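Kudov Arts Collective
Membership and Open Studio: Frequently Asked Questions

Who can apply for membership?
Any working artist living in Cisville or the surrounding county. You do not need a degree or a gallery record. We have painters, weavers, printmakers, sound artists and people who work in several of these at once.

How many members are there?
Membership is capped at 34. When a place opens up, we contact people on the waiting list in the order they applied.

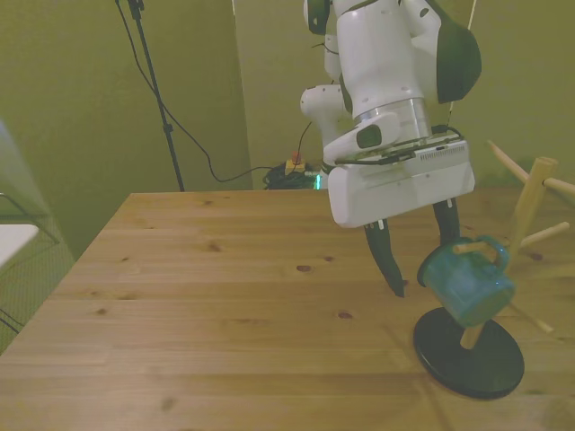 Page 3

What does it cost?
Dues are $500 a year. You can pay in full or in monthly installments. Members who teach a public class get a reduced rate the following year. If dues are a problem, write to Arash Khosravi before you apply and ask for the fee waiver form.

What do I need to send?
Ten images of recent work or up to five minutes of video or sound, a short statement, and the name of one person who knows your work. Please do not send originals.

When is the deadline?
Applications for this round must reach us by March 20, 2020. The next round opens in July.

Who reviews the applications?
Three current members, chosen by draw each round. They do not see your age or your education. You will get an answer by email either way.

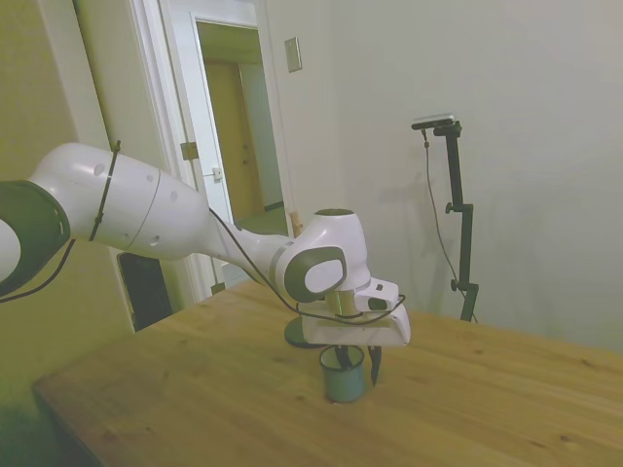 Small cup on the table, with the arm reaching toward it.

Can I show work that has been shown elsewhere?
Yes, except in the Ní Bhriain Room, where we only hang new work. The main gallery and the hallway are open to older pieces.

Do you take a commission on sales?
We keep 20 percent. The rest is paid to the artist within a month of the sale. Last year the commission brought in $1,643, and all of it went to the materials fund.

What is Unlow?
Unlow is our program of free evening workshops for adults who have never made art before. Cyrill Schnyder runs it.
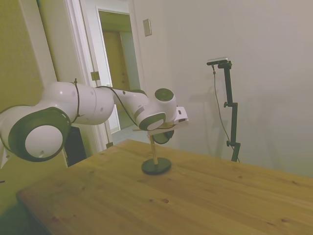

Supplies are included and you do not have to be a member to attend. Places are given out by sign-up sheet at the front desk, and you may bring one guest.

Is the building accessible?
The ground floor and restroom are step-free. The upstairs studios are reached by stairs only. If you are assigned an upstairs studio and cannot use it, we will swap it.

Can I bring my dog?
To your own studio, yes. Not to openings.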